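Braltach Tabletop Arm
Service and safety notice: grip release on power dip

Product status: on sale, with corrected control board
Affected units: serial numbers 807 through 1,835
Action required: yes, before further use

Overview

The Braltach is a small tabletop arm supplied by Tsolakis for sorting, stacking and placement work in training rooms and test labs. It is sold with a mounting base, a control box, a stop button and a power supply.

Description of the fault

On affected units, a short drop in supply voltage may cause the gripper to open while the arm is moving. The control box does not record the event and the arm completes its path with nothing in its grip. In two reported cases a part was thrown clear of the work area. No injuries have been reported.

The fault was traced to a holding circuit on the control board. It is not related to the arm's joints or to the operating program.

Required action

Owners of affected units must stop using the arm with any load heavier than 15 grams until the control board has been replaced. The serial number is printed on the underside of the control box. Replacement boards are supplied free of charge and may be fitted by the owner with the power supply disconnected. Units returned to the Lirkport service center will be repaired and tested before shipment.

After fitting the new board, run the placement check supplied with the Katolel software. Use light plastic blocks and keep hands outside the reach of the arm. Any block dropped during the check must be reported to the service center with the serial number.

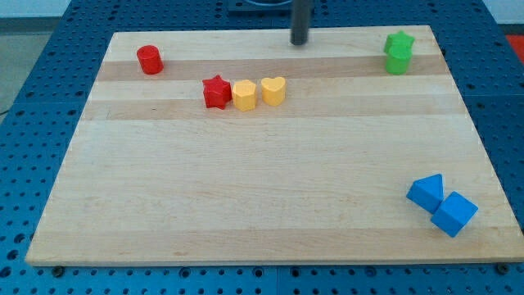
LIRKPORT, 23/05/2026

Tsolakis has extended the free replacement period through the end of September. Requests received after that time will be handled under the standard warranty terms.

Mircea Pîrvu, head of product safety, has approved the revised board for all affected units. Questions about fitting should be addressed to Fotini Tsakiris, Service Department, Lirkport. Distributors holding unsold stock should contact Primo Sala before making any further shipments.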